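Notebook Home Entries Index Search Older Newer

Tuesday, July 23, 2019

Blue bin again. Corina Hollenstein wants to settle on it for the toy sorting table and I'm still not sold. Her case is that the ribs on the inside stiffen the walls. Maybe. The Lehner sheet says 300 loads before the rim starts to give, but doesn't say loads of what, so I give that number no weight.

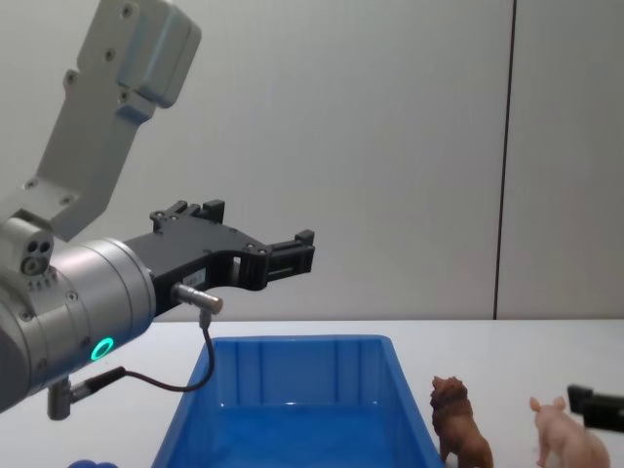 Shine on the floor of the bin bothers me more than the walls do. Small figures like the lion are hard enough to tell apart without reflections. Beat Eder says a sheet of felt would fix it. We tried felt in January and it bunched up in the corners within 3 days.
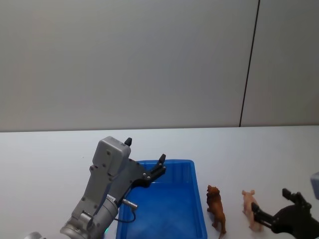 Also not convinced white is the right color for the tabletop. Beat likes it, I'd take a dull gray any day. Bedico quoted 400 for a new top, which seems steep for a board. Asked Corina to get a second price from Uvham before anyone signs. Bin decision stays open until then.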